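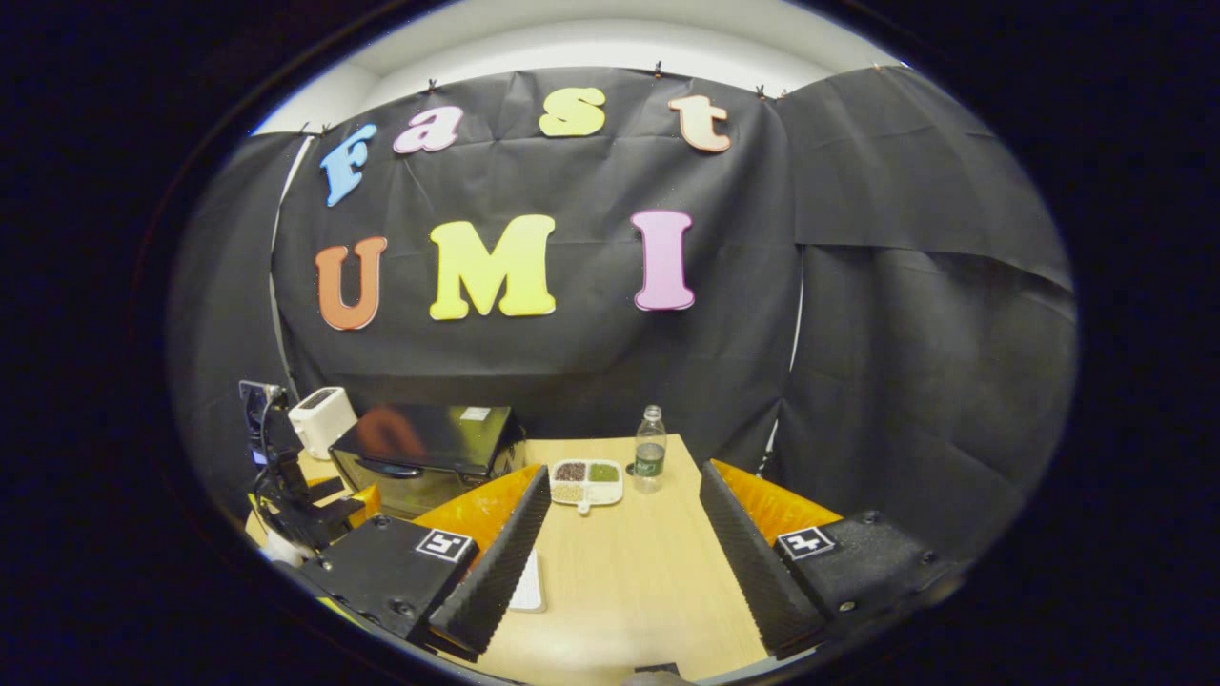
Gripper comparison meeting, Sunday, August 20, 2023

Present: Deming Xiao, Yanling Peng, Kong, me (taking notes, so blame me for the spelling)

Sorry we did this on a weekend, everybody. It was the only slot when Kong's travel and Yanling's lab hours lined up. I typed these while people were talking and cleaned them up a little after dinner.

1. Leftovers from last time

Deming ordered the spare finger pads. The ribbed black ones are here, the soft ones are on back order and the Stolix people wouldn't give him a date. I still owe everybody the calibration write-up. It's half done! I'll send the half that exists if anyone wants it.

2. Hand-held gripper, where we are

We're keeping the ribbed pads with the orange wedges behind them for the next round. Yanling likes how they give when she comes in at an angle, and she said the plate and the bottle both felt fine in the hand. Kong isn't so sure about the bottle. He thinks the clear plastic is going to be a pain no matter what fingers we use, and he'd like us to compare on the bottle by itself before we mix it in with other stuff. We went back and forth on this for a while (longer than we should have) and ended up doing it Kong's way.

Markers: one on each jaw housing, different patterns, same as before. Deming asked if we could go smaller to save room near the screws. I said please don't, I had enough trouble with detection when the jaws were opened all the way. Staying with the current size for now.

3. Zaltix fingers against ours

Yanling ran the two sets last week, 47 tries each, same objects and same person holding the tool. She hasn't gone through all the recordings yet so she didn't want to give a winner, and I'm not going to write down the guess she made out loud. What she did say is that the Zaltix set closes more evenly but feels stiff, and that her wrist was sore after the second batch. Deming wondered how much of that is the handle. Could be! We've never swapped the handle by itself, so Yanling will try her own handle with the Zaltix fingers and see if her wrist complains again.

Kong wants a second person to repeat the runs. I volunteered, kind of, by not looking away fast enough.

4. Camera

I brought this one up. The wide lens is great for getting both fingers and the table in one view, and I don't want to give that up. My gripe is exposure. The white ceiling gets in at the top of the view and I think it pulls the auto setting around when the tool tilts. I'd like to lock exposure for one full session and compare. Deming is fine with that as long as I write the setting down somewhere other than my notebook.

Yanling asked about the black curtains, if we need all of them up or just the middle one. No strong feelings in the room. They stay, and the letters stay on the middle one too (Deming got a little protective there).

5. Controller

Two candidates, the one we have and Fomlow. Kong set up Fomlow on the bench and said the install was painless but the gripper command came through late often enough to bother him. He has a log with 2127 lines of it and offered to walk us through the log. We declined, with love. He'll pull out the delays and make a plot for next time.

Deming's worry is different: if we switch controllers in the middle of comparing fingers, we won't know what changed what. I agree with him, and so did Yanling. So no switch until the finger question is settled. Kong said okay but asked me to put in the notes that he thinks we're being slow. It's in the notes, Kong.

6. Table setup

Quick one. We want the toaster, the oven and the divided plate to start in the same places every time, and right now it depends on who set up. Yanling suggested tape on the table. Deming doesn't want tape on the wood and would like a printed mat, but I pointed out a mat changes the background for every recording after it. We left it open. For the next session whoever sets up takes a picture first and the next person matches it.

What everybody's doing

Deming: bug Stolix about the soft pads, look up what a new handle would cost.
Yanling: finish the recordings from the two finger sets, try the handle swap.
Kong: bottle-only comparison plan, delay plot for Fomlow.
Me: locked exposure session, repeat Yanling's runs, finish the calibration write-up.

Next meeting is the first week of September, on a weekday this time, I promise. Deming will send out times.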